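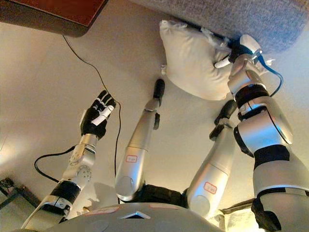 A new pillow for the gray chair

March 18, 2020

Since October I was looking for a pillow for our gray chair. The chair is comfortable for reading, but after one hour my lower back starts to complain. My colleague Marlene Coutinho told me to try a small shop called Zamevard, where they sell pillows and blankets from old stock. I went there on Saturday and stayed much longer than I planned.

I had a choice between two. The first was dark green, very smooth, with a zipper. The second was this one with the ragged edge. The lady in the shop explained me that the fringe is made like this on purpose, and that it should be washed at 30 degrees, inside a bag. The green one I put back on the shelf, and I still think about it a little.

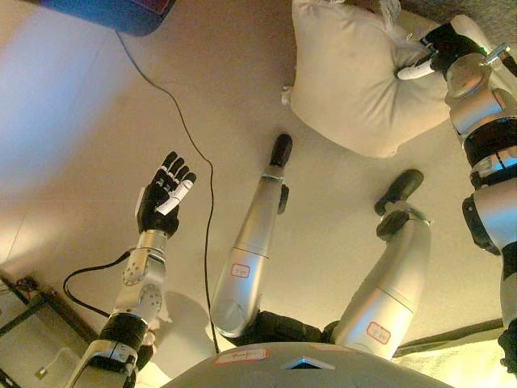 Choosing a color was for me the most difficult part. At home we have many light things already, and I was afraid that one more would look boring. My husband wanted something red. In the end I am happy with the cream, it goes well with the pale floor and the whole corner feels calmer. I also like that the pillow is large. Our old one from Flarnlow was so small that it always slipped down behind my back, and I had to stand up and fix it.

About the cleaning I am less sure. A frayed edge collects dust and crumbs, and Hamish Dunbar, our neighbor, already asked if I am going to comb it. For now I shake it out on the balcony every few days. If somebody has a better method, please write it in the comments.
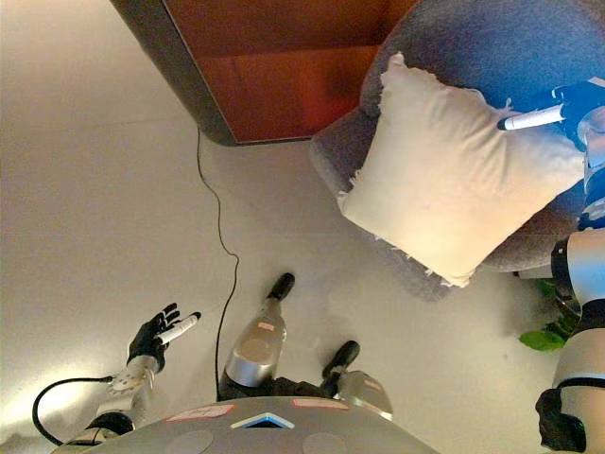 The cream pillow in its place on the gray chair, with the wooden cabinet next to it.

Next I want to oil the top of the cabinet. I bought the oil already, but I need one dry weekend with the windows open, so it will have to wait.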